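Wernham Building, Room 16
Workplace Inspection Checklist: Furniture, Portable Equipment and Floor Areas

Date of inspection: Friday, October 22, 2021
Areas covered: pine work table, white desk, side table, floor and walkways
Rating: S = satisfactory, A = action required, N = not inspected

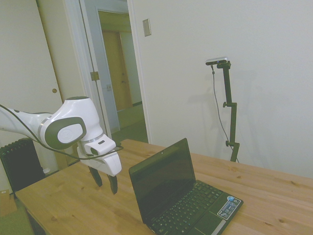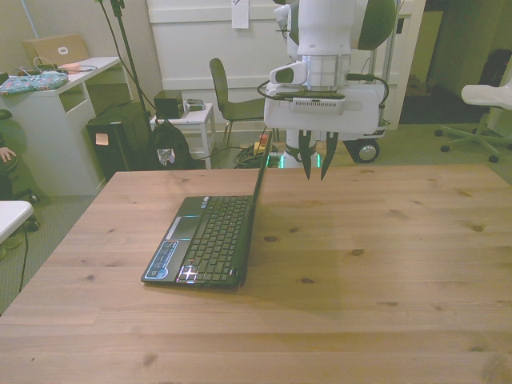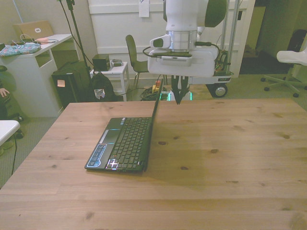
1. Work table

1.1 Table is stable and does not rock under hand pressure. S
1.2 Surface free of splinters and raised grain. S
Comment: The top is light pine with a number of dark knots. All knots within reach of the front edge were checked by hand and are sound. The surface should be checked again in February, when the heating has been on for some months.
1.3 Corners and edges free of damage. S
1.4 Surface clear of food, drink and loose paper. S

2. Laptop on work table

2.1 Casing and hinge intact. S
2.2 Placed so that it cannot easily be knocked to the floor. A
Comment: The laptop should be kept well back from the edges of the table. Users are asked to close the lid when the table is left unattended.
2.3 Labels on palm rest firmly attached. S
2.4 Portable appliance test label present on charger. N
Comment: The charger was not presented. It is to be brought to the Skelent test session with the other portable items.

3. White desk

3.1 Desk top kept in an orderly condition. A
Comment: A cardboard box, a patterned fabric pouch and a tangle of cables share the desk top. Cables not in use should be coiled, tied and stored. The pouch should be moved away from the cables, and the box removed once its contents have been put away.
3.2 Shelf below desk top secure. S
3.3 Total load on desk within the limit given in the Dahlgren furniture schedule. S

4. Floor and walkways

4.1 Bags stored off the floor. A
Comment: A black backpack is on the floor at the foot of the black stand. Hooks are provided in the corridor and should be used for all bags and coats.
4.2 Legs of floor stands clear of walking routes. A
Comment: The thin legs of the stand by the desk are hard to see against other black items. Apply bright tape to each leg.
4.3 Computer tower upright, with space for air to pass. S
Comment: The note stuck to the front of the case is acceptable provided that no vent is covered.
4.4 Main walkway at least 375 mm clear of the table on the desk side. S

5. Side table

5.1 Table stable and not overloaded. S
Comment: Only small items are kept on it. No heavier equipment is to be added.

Summary of actions

4 items are rated A: 2.2, 3.1, 4.1 and 4.2. Each is to be completed within 8 working days and entered in the Stestonent log. Item 2.4 remains open until the charger has been tested.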